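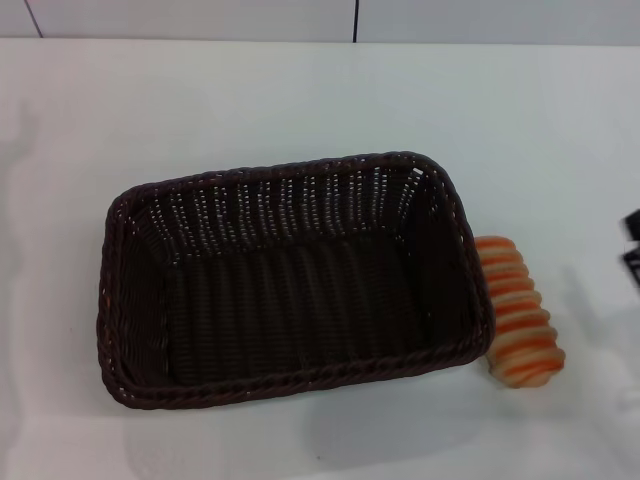 Milagros Yáñez wrote in to say the old version of this list left out the lining seams, and that she has twice bought a secondhand kimono that looked fine from the outside and came apart at the underarm the first time she sat down. She was right. The lining now has its own section.

Use the list when a garment comes in, before it is priced, and again before it goes out to a customer or a rental. Mark each line OK, REPAIR or REJECT.

1. Before unfolding

Wash and dry your hands. Take off rings, watches and bracelets — silk snags on all of them.
Clear a surface long enough for the full length and lay down a clean cotton sheet.
Smell the wrapping paper. A musty smell means the garment stays away from the rest of the stock until it has been aired.
Comment: Old paper with brown spots is thrown out, even if the kimono inside looks clean.

2. Outer fabric

Check the collar first, then the cuffs and the hem. Most stains are there.
Look along the fold lines for fading. Open the sleeves and compare the inside color with the outside.
Tug lightly across the back at hip height. If the threads spread, mark REJECT for wear. It can still be sold as fabric.
Gold and silver foil: look for lifting or flaking. Do not rub it.
Embroidery: check for loose threads on the wrong side where you can reach it.
Comment: Do not try water on a stain. Crepe shrinks, and the mark left by the water is often worse than the stain.

3. Lining and seams

Turn back the front panel and check the lining for yellow spots.
Underarm openings, both sides. Look at the last 4 stitches at each end.
Center back seam, full length. Repair any gap before sale.
Hem: the lining should not hang below the outer fabric. If it sags, mark REPAIR.
Pins and needles: run the magnet over the collar and hem. We have found basting pins in both.
Comment: Open seams are normal in older pieces and are cheap to fix. Rotten lining is another matter. Write down which one it is.

4. Obi and small items

Unroll the obi completely and check the part that gets knotted.
Stiff core: bend gently. Cracking sounds mean REJECT.
Cords: check the tassels and the point where they join the braid.
Clips and metal fasteners: no rust, no sharp edges.

5. Storage

Humidity in the stockroom should read under 60 percent. Write the reading on the sheet.
Stack no more than six garments in a drawer.
Moth repellent: one type per drawer. Never mix two.
Nothing rubber or plastic against metallic thread.
Air everything in November, in the shade, on a dry day.

Garments marked REPAIR go on the lower rail with the tag facing out. Garments marked REJECT do not go back on any rail. The item number must be on the tag and on the sheet, and the two must match.

Shared 40 times

4 comments

Nepia
What about wool? We get a lot of everyday wool ones and they have no lining at all.

Drilo
Skip section 3 apart from the seams and the pins. With wool I hold it up to a window and look for moth holes.

Jinedus
I put a strip of white cotton under foil work when I fold it. Might be worth adding to section 5.

Greltel
Printed this for our shop. The magnet found a needle in a collar on the second garment we checked.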